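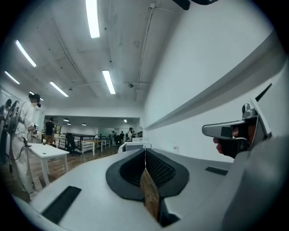
The kit was called the Plumley, and the brochure said it would learn any job a pair of hands could do. I had been sent by Kenmont to find out whether that was so before anyone signed for a hundred of them. My instructions fit on one page. Spend three days, use the thing, write down what it does, don't accept lunch.

I accepted lunch on the first day. It was soup.

The seller was a company called Wikport, and its sales manager had a way of walking slightly ahead of you so that you were always looking at the back of his jacket. He told me the price twice before I had my coat off. It was $428 a month per pair of grippers, with a setup charge of $279, and the software was included, except for the part of the software that did the learning.

"What does that part cost?" I asked.

"It depends on how much you want it to learn."

I wrote that down exactly as he said it.

They put me at a bench with a pair of grippers and a woman who had been there since spring. She showed me how to hold them. You squeezed the trigger and the fingers closed. You let go and they opened. The idea was that you did a chore with these in place of your own hands, over and over, and the Plumley watched from a camera on top and stored up what you did. Later a robot arm would do it without you.

The chore was putting spoons in a drawer.

"How many times?" I asked.

"A thousand to start with," she said.

"And then it knows?"

"Then they look at it and tell us how many more."

I did spoons until my thumb ached. The grippers weren't bad, I'll give them that. After twenty minutes I had stopped dropping things. After an hour I had started reaching for my coffee with one, and the woman moved the cup without looking up from her own drawer. I asked if she had ever seen the robot put away a spoon by itself.

"I saw the video," she said.

So had I. Everyone had seen the video. It ran on the wall in the Kenmont boardroom while the man from finance ate a muffin. In it, an arm picked up a spoon, thought about it for a moment, and laid it in a tray, and there was piano music. The arm never had to deal with a second spoon. I had noticed that at the time and hadn't said anything, and I think that may be why they sent me.

On the second morning I asked the sales manager for a demonstration. He said of course. He said the demonstration unit was being updated. At eleven it was still being updated, and at two it was updated but resting. I said I didn't know they rested. He said it was a figure of speech the engineers used.

At four o'clock he took me to the arm. It was bolted to a cart in a side room with the blinds down. A drawer had been set up in front of it, and one spoon lay on a square of blue tape.

"Go ahead and start it," he said, generously, and handed me a tablet.

I moved the spoon off the tape first. I moved it maybe the width of my hand.

He looked at the spoon. I looked at him. Then I pressed start.

The arm came down and closed on the blue tape. It lifted nothing, carried it over with great care, and put it in the drawer. Then it went back for another one.

"It hasn't seen that position," the sales manager said.

"It's a spoon on a table."

"It's a spoon in a new place on a table. That would be in the higher tier."

I asked to try again with the spoon on the tape, to be fair. It picked it up on the first try, laid it in the tray, and backed off. I felt a small lift in my chest when it did, and I didn't like that. It is hard to watch a thing work and keep your face straight. I had been ready for it to be junk. I hadn't been ready to want it to get the spoon.

I stayed late that night writing the report in my rented room above a bakery named Lazăr, which began its baking at three in the morning and let me know it. I wrote that the grippers were comfortable and well made. I wrote that the recording side did what was promised. I wrote that the learning side had been shown one spoon and could manage that spoon. Under cost I put the monthly figure, the setup figure, and then a blank line, and beside the blank line I typed the sales manager's answer.

On the third day I went back to return my badge. The woman was at her bench with the grippers on, and the drawer was open in front of her. There were squares of blue tape all over the table now, a dozen or more, crooked, some of them overlapping.

"Your idea, I hear," she said.

"How many for each one?"

"A thousand."

I told her I was sorry. She shrugged, as well as you can shrug with those on, and said it paid by the hour. Then she picked up a spoon from the square in the far corner, and I went to look for somebody to give my badge to.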